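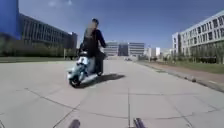

Chapter 4. Teaching a Route by Remote Driving

By the time you reach this chapter your Cakatora should be charged, paired with its hand controller, and able to drive forward, back up and turn on the spot without complaint. If it isn't, please go back to Chapter 3 and finish the pairing first. It's a short chapter, and everything that follows leans on it.

Teaching a route is the part of the set-up most people tell us they enjoy. You drive the robot yourself, with the hand controller, along the way you'd like it to go, and it remembers what its front camera saw and what your thumbs were doing at each moment. We call one such drive a "lesson." A handful of good lessons over the same ground will teach it far more than a single perfect one, so don't fret if your first try wobbles a bit -- everybody's does.

4.1 Before you go out

1. Walk the whole route on foot. Look for curbs, drains, loose gravel and any spot where the paving drops away.

2. Get permission to drive there. Shared plazas and campus walkways usually belong to someone, and a quick word beforehand makes for a much more pleasant afternoon.

3. Wipe the camera window with the cloth from the accessory pouch. Use it dry. Household glass cleaner will cloud the coating.

4. Check the storage reading on the Status page. Each lesson takes up space on the card, and the robot will refuse to start a new one when fewer than 3,900 megabytes are free.

5. Bring a second person if you possibly can. One of you drives and watches the robot, the other watches everything else: people on foot, bicycles, scooters, delivery carts, dogs.

Note: Part of the robot's front body shows along the bottom of the camera view. Leave the camera angle alone. The robot uses those two dark shapes to judge how close things are, and tilting the camera up to hide them will spoil any lessons you've already recorded.

4.2 Recording your first lesson

1. Set the robot down at the starting point, facing the way you want it to travel, and switch the controller to TEACH. The ring light turns amber.

2. Stand behind the robot and a little to one side, so that you stay out of its view. Your shadow counts too. With the sun low behind you it can reach a surprisingly long way across the paving.

3. Hold the left trigger until you hear two beeps. The ring light turns steady green and the lesson has begun.

4. Drive at an easy walking pace. Push the stick gently and keep your corrections small. If you drift off line, come back to it gradually, over several steps. Those gentle recoveries are worth having, so please don't throw a lesson away on their account.

5. At the end of the route, let the robot roll to a stop by itself and count slowly to 4 before touching anything. The stop is part of the lesson.

6. Press the left trigger once. You'll hear one long beep, and the controller will ask whether to KEEP or DISCARD.

7. Choose KEEP, and give the lesson a name you'll still understand next month. "Gate to bike rack, morning" will serve you better than "test."

CAUTION: The automatic brake is switched off in TEACH. The robot will go exactly where you steer it, including off a curb or into somebody's ankle. Keep a thumb near the red STOP button for as long as the ring light is green.

4.3 When someone crosses in front of you

On any open stretch of pavement you'll have company sooner or later. A person on a scooter or a bicycle will pass ahead, or a van will appear at the far end. Drive as you'd want the robot to drive when it's by itself, and keep the recording going.

1. Ease off the stick as soon as the other party looks likely to come near your line.

2. Stop completely if there's any doubt about who goes first. The robot is never in that much of a hurry.

3. Wait until the way ahead is clear, then move off slowly and pick up your earlier pace.

4. Mark the moment by tapping the right trigger. This puts a small flag in the lesson, and you can find it again on the Review page.

Please don't swerve around people to save time. A robot that has been shown swerving will swerve, often at a distance you won't care for. And please don't ask friends to jump out in front of it, either. Ordinary traffic, met calmly, is all it needs.

4.4 Sun, shade and wide open ground

Large paved areas look simple, but they do have a few quirks of their own. Seams between slabs and dark lines of crack filler can look to the robot like the edge of a path, and so can a hard shadow. The cure is variety. Record some lessons under a bright sky and some under cloud, and some with the sun on the other side of you. Sota Nakajima, who looks after outdoor testing at our Claeys site, suggests crossing seams squarely in one lesson and at a slant in the next, and we've found that to be very good advice.

If the plaza has a curb or a strip of grass running along one side, keep the same distance from it all the way. This gives the robot something steady to hold on to where the middle of the plaza offers very little.

4.5 Looking over your lessons

Back indoors, connect the robot to the Sellitico desktop program with the gray cable and open the Review page. Lessons are listed with the newest at the top. Drag the slider to move through one, and use the scissors button to trim the beginning and end if you fumbled with the controller there.

Discard a lesson if:
-- the robot bumped anything
-- you lifted or nudged it by hand partway through
-- your own feet are in view for more than a moment

When you're happy with what's left, press BUILD ROUTE. You can leave the program running and go have your supper. A chime sounds when the route has been sent back to the robot.

Error 112: camera window dirty or covered. Clean it and record again.

Error 321: controller signal lost during the lesson. The robot stops and saves what it has up to that point. Move closer and begin a new lesson from the start of the route.

For either message, if it keeps coming back after a restart, write to the Gorkulel help desk and include the lesson name. Letting the robot drive the finished route by itself is covered in Chapter 5.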